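Gripper and Controller Comparison for Tabletop Handling
Progress report, second reporting period (through March)

1. Status

Work package 2 is on schedule with one exception, the wrist camera trials, which have moved into the next period. The bimanual cell is assembled and in daily use. Finger comparison is complete for the first object set. Controller comparison is complete for Brurel and partly complete for Trenden. Spending is within the approved budget. No change to the final deliverable is requested.

2. Work completed

2.1 Cell

The two arms are mounted facing each other across a single work surface, on one extrusion frame. The earlier arrangement, with both arms on the same side, was dropped at the end of the first period after the elbow joints limited each other in the near half of the workspace. Facing bases remove that conflict but create a new one in the center, where either gripper can enter the other's path. The controller now holds a keep-out zone that follows each wrist. The zone is conservative and costs cycle time on handover tasks; see section 4.

Base positions were measured after assembly and again after 400 logged episodes. The second measurement agreed with the first within the repeatability of the method, so no recalibration was carried out.

2.2 Fingers

Two finger sets were compared on the same parallel-jaw body. The Messina set has narrow, pointed tips. The Rallero set has wide, flat pads with a compliant facing. Both were driven at the same current limit, and the jaw zero was reset at each change of set.

Each set was run for 200 attempts, split evenly between the two arms. An attempt counted as a success if the object was lifted, carried to the target and released without operator input. Regrasps were allowed and recorded separately.

The Messina set failed on 9 attempts and the Rallero set on 18. The difference comes almost entirely from flatware. Wide pads meet the table before they close under a fork or spoon handle, and the object is then pushed along the surface. Pointed tips reach the handle with less clearance, and small errors in approach height matter less.

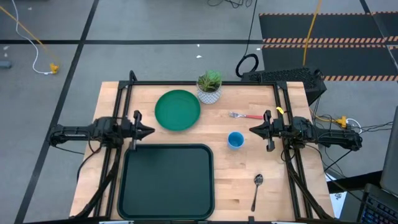
On cups the order reverses, although the margin is small. Wide pads hold the wall over a larger area and the cup rotates less during transport. With pointed tips, rotation was common when the grasp was high on the rim, and most of the recorded regrasps for the Messina set belong to this case. Neither set dropped a cup from transport height.

Plates were lifted by the rim with both sets. The result depends more on approach angle than on finger shape, and we do not think further plate trials would separate the two. Tray handling with both arms was tried in a short series outside the main count. It worked when the arms closed in sequence and was unreliable when they closed together, as any offset between the sides was taken up by sliding.

2.3 Controllers

Brurel and Trenden were installed on the same host and driven from the same command stream. Brurel runs joint position control with a fixed gain table. Trenden adds a current-based estimate of contact and lowers stiffness when the estimate passes a threshold.

Under Brurel, free-space tracking was good on both arms and tuning took less than a day. Contact with the table is the weak point. When a fingertip touches down early, the position error builds until the motor reaches its limit, and the wrist deflects sideways as the arm continues.

Trenden handles early contact better. The arm yields and the finger stays close to the intended line. The cost is false triggering in fast moves, where friction in the shoulder joint is read as contact. Raising the threshold removes most false triggers and also removes part of the benefit. A threshold that varies with joint speed has been written but not tested on both arms.

All finger results in 2.2 were obtained under Brurel. They should not be assumed to hold under Trenden, particularly for flatware, where a compliant wrist may narrow the gap between the sets.

3. Deviations from plan

The wrist camera trials were due to start in this period. The first bracket placed the lens too close to the jaw, and the fingertips were out of focus at the closing position. A revised bracket has been drawn. The fixed camera remains the only image source for all episodes to date.

Cable routing on the right arm was changed once during the finger trials, following an intermittent dropout on the motor bus. The affected attempts were discarded and repeated. The fault has not returned, but the cause was not isolated and we are treating it as open.

4. Open issues

Keep-out zone. Handover between arms is slower than planned. The zone radius was set for the larger finger set and is used for both. It will be made a parameter of the tool definition.

Object set. All objects so far are rigid. The plan calls for soft items in the next work package, and the present success criterion does not cover deformation. A revised criterion will be sent for comment before those trials begin.

Finger wear. The facing on the Rallero pads shows polishing at the lower edge. We have no evidence yet that grip is affected. Spare facings have been ordered from the existing consumables line.

5. Next period

Complete the Trenden runs with the speed-dependent threshold on both arms.
Repeat the flatware portion of the finger comparison under Trenden.
Fit the revised wrist camera bracket and record a first set with fixed and wrist views together.
Submit the revised success criterion for soft objects.

The recommendation at this stage is to keep the Messina fingers as the default and to defer the choice of controller until the flatware repeat is finished.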